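4.2 First pick-up on bedding

The Pistel brochure says the gripper handles "any household textile." We would plan on less. Thin cloth on a soft surface is where most new owners lose patience -- start there and you will know what you bought.

1. Open both fingers fully.
2. Bring the pads down on either side of the cloth.
3. Close slowly. Stop when the pads meet.
4. Lift straight up and hold for 2 seconds. 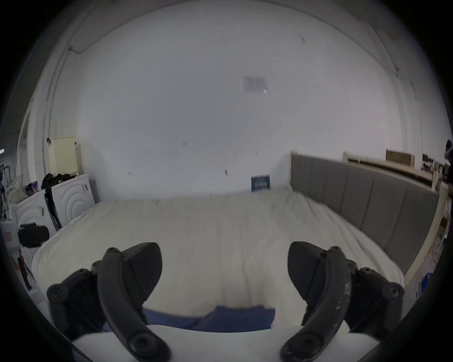 Fig. 46. Fingers open, blue fabric between the pads, white duvet beyond.

Note: If the duvet comes up too, open the fingers and go back to step 2. The "auto-release" setting is supposed to prevent this. Do not count on it.

Caution: Check the pads after every 24 picks. The claimed pad life was measured on a flat bench, and a bed is a different matter.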